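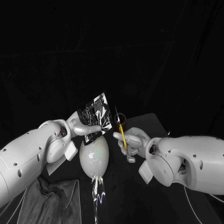
*Film against the top of the balloon.*

# Tissue shell over a small balloon

This procedure makes a thin, rigid paper shell in the shape of an egg. The balloon is the form. A release layer of clear film goes over it first, then tissue and paste, and the balloon is removed once the shell has dried. The finished shell is light enough to hang from a single thread and will take a small battery light inside.

## Materials

- Bomby balloon, small, pale color
- Clear film, one sheet, large enough to reach from the tip to the knot
- Treloar white tissue, unscented, no lotion
- Flulent powdered paste
- Dravinov clear tape
- Microfiber cloth
- Dark work surface, matte if available
- Soft brush

White tissue and clear film are both hard to see on a light table. A dark surface shows torn edges, loose fibers and the edge of the tape. Black fabric hung behind the table also helps when checking the outline of the balloon.

## 1. Inflate and fix the balloon

Inflate the balloon until the wall is firm but still gives under a fingertip. Overinflated balloons are rounder and tend to burst when the film is pulled tight. Tie the knot close to the neck.

Run a strip of clear tape from under the knot toward the front edge of the table. Press the tape down along its full length. The balloon should rest on its side or lean slightly, and it should not roll when touched. Wipe it once with the cloth to remove dust and powder. Leave the cloth within reach, as it is needed again between layers.

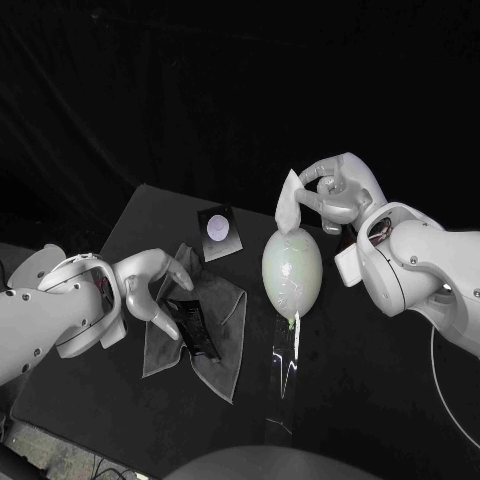
Before using any paste, fold one tissue into a pad and hold it to the tip of the balloon. If the balloon shifts, the tape is not holding and must be replaced. A second strip laid over the first does not hold well. Peel off the old one, clean the table and start again.

## 2. Apply the film

Crumple the film once and open it out again. Creased film follows a curve better than flat film. Set it on the tip first and bring the sides down toward the knot. Keep the overlap on one side only. Fasten it at the knot end with a short piece of tape.

Small wrinkles are acceptable. They will print on the inside of the shell and will not be visible from outside after the third layer. Printed film can be used, but keep the printing out of contact with the tissue. Some inks transfer when wet.

## 3. Prepare the tissue

Separate the plies. Two-ply tissue is too thick for the first layer and traps air. Cut or tear most of the tissue into strips and leave a few sheets whole.

The whole sheets are used for the bands around the widest part. Take the sheet by opposite ends, draw it out until it gathers, and turn one end to form a loose twist. Stop when the middle begins to narrow. A tight twist dries hard and stands up as a ridge.
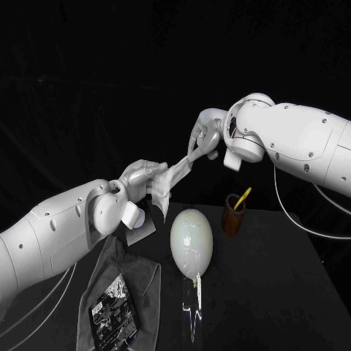 *Tissue drawn out between both ends and loosely twisted. The loose part is left hanging.*

Ragged ends do not need trimming. They blend into the layer below more easily than a cut edge.

## 4. Mix the paste

Stir 2 teaspoons of paste powder into 118 ml of cold water. Let it stand until it thickens, then stir again. It should run off the brush slowly. If it drips freely, add a pinch of powder.

## 5. Build the layers

Brush paste on the film, lay the tissue on it, and brush lightly over the top. Work from the tip down. Leave a gap around the knot, wide enough to pull the empty balloon through.

When a sheet has to be opened over the balloon, keep it taut at the top and let one corner drop first. Lower that corner onto the surface,

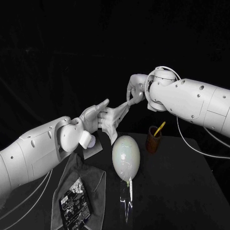
then release the rest gradually from the lower side to the upper. If the sheet sticks to the fingers, dry them on the cloth before letting go. Wet tissue tears at the point where it is pulled, so a torn piece should be left in place and covered with the next strip.

Apply 5 layers. Put the twisted bands between the third and fourth. Let each layer lose its shine before starting the next.

## 6. Dry and release

Leave the work for 48 hours at room temperature. Add more time in December or in any unheated room. Do not use a hair dryer. Warm air expands the balloon and splits the seams.

To release, pinch the neck above the knot, make a small cut and let the air out slowly. Pull the balloon out first, then the film. Trim the opening with small scissors and seal the rim with one thin coat of paste.

## Faults

**Shell collapses on release:** too few layers, or damp inside. Discard.

**Film stays in the shell:** paste has reached the overlap. Cut the film free at the rim and leave the remainder.

**Flat spot on one side:** the balloon rested on the table while wet. Turn it after the second layer and retape.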